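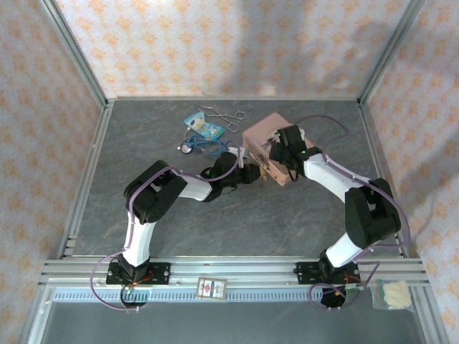
A shipboard cinema is a theater on a passenger vessel fitted out for the showing of motion pictures. On cruise ships and long-distance ferries it is usually an interior room on a lower or middle deck, away from the open promenades and from daylight. Wall treatment varies a good deal from ship to ship. Many operators use plain dark fabric in the hall itself and keep patterned coverings for the lobby, where a pale cream wallpaper with a repeat of small orange diamond-shaped floral motifs would be a typical choice of the older, more domestic style. Floors in the lobby are often gray with a marble pattern, and carpet begins at the auditorium doors.

History

Early film showings at sea took place in dining saloons and lounges, with a portable screen put up after the evening meal. Purpose-built halls came later, as ships grew larger and evening entertainment became part of the fare. On smaller vessels the shared room never went away. The ferry Flurley, which has 54 seats in its forward lounge, still lowers a screen there after dinner service and raises it again before breakfast.

Layout

Halls range from small screening rooms to full theaters that are also used for stage shows. The Irkolano has a main hall with 500 seats on two levels, and a second room with 60 seats for repeat showings and children's programs. Seats are fixed to the deck. Aisle lighting is kept on during the film, and exits lead to the same stairways used for the muster stations. A shallow rake is common because the height between decks is limited, so the screen is often wider and lower than in a theater of similar capacity on land.

Projection

Digital projectors have replaced film on most ships. The projector is mounted on a damped base to reduce the effect of engine vibration, which shows on screen as a slight blur in fine lettering. Titles are loaded in port from sealed drives or sent by satellite link. On routes with slow connections, drives remain the usual method.

Programming

A typical program on a cruise of seven nights repeats each title several times at different hours, so that passengers on either dinner seating can attend. The Drovstead line shows a new title on the first sea day and moves it to an outdoor deck screen later in the voyage, weather permitting. Its ship Đồng adds subtitled matinees in August, when more families are aboard. Admission is normally included in the fare, though some operators charge for 3D showings or reserved seats.

See also

Deck screen
Ocean liner
Passenger ship entertainment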